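Clarner Long-Handle Sweep Set

I get asked what I use on the tile in my shop more than I get asked about anything I sell in it, so I finally put the thing in the catalog. Hi, welcome to Dillurlow! I stock floor care, mats, and a few odds and ends that I've used long enough to have an opinion on. The Clarner set is my favorite of the lot, and I go through phases of telling everyone about it.

What you get is a broom and a dustpan on a stick, plus a wall clip for each. Both handles are long enough that I don't bend (I'm tall, and my back complains by 9 in the morning if I so much as look at a hand brush). The broom head unscrews, and a new one costs way less than a whole new broom. I swapped mine in November and it took me less time than finding the spare. 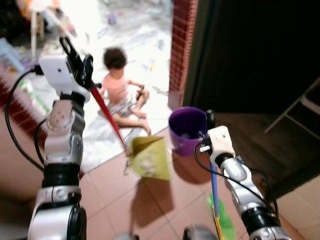 Color was the part I went back and forth on. Clarner will do you a plain gray set, and it's nice enough, but gray things vanish in my back room and I end up buying them twice. I'm a big believer in loud cleaning tools. A red handle on a yellow-green dustpan with a blue handle on the broom is my kind of combination, because I can yell "grab the red one" across the store and get the pan! Clarner changes its colors from batch to batch, though, so tell me in the order notes if you hate orange.

Now, grout. If your floor is tile you already know that the crumbs go straight for the lines and stay there. I sweep along the lines first, then across, and finish with the pan pressed flat and the broom coming in at a low angle. A stiff broom just flicks everything over the lip, and I did that for years with a cheap one from the Kivomcombe outlet. The Clarner bristles are softer at the tips, so the fine stuff tends to stay put.

I also carry the Bozkurt brush, which is the stiff one, for patios and garage floors. Please don't buy it for your kitchen. I've had two people do that and both of them sent it back.
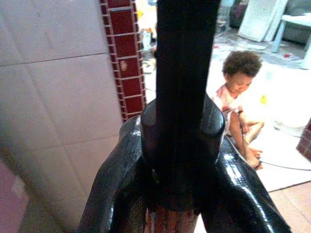
The handles come in two lengths, and you can mix them in one set if you like a tall broom and a shorter pan. The pan itself holds more than you'd think, but it's an open scoop, so walk it to the trash with the back tipped down. Rinse it in warm water now and then and let it drip. I wouldn't put it through the dishwasher (I tried, the edge went wavy, and then it never sat flat on the floor again).

Details
Handle, long: 1000 mm
Handle, short: 70 cm
Broom head: screw-on, replaceable
Wall clips: two, screws included
Item code: Clarner 2000

Shipping is flat rate whichever length you pick. Spare heads ride along free if they're in the same order, so it's worth adding one while you're here. The short handle is out of stock at the moment and I'm waiting on the next box.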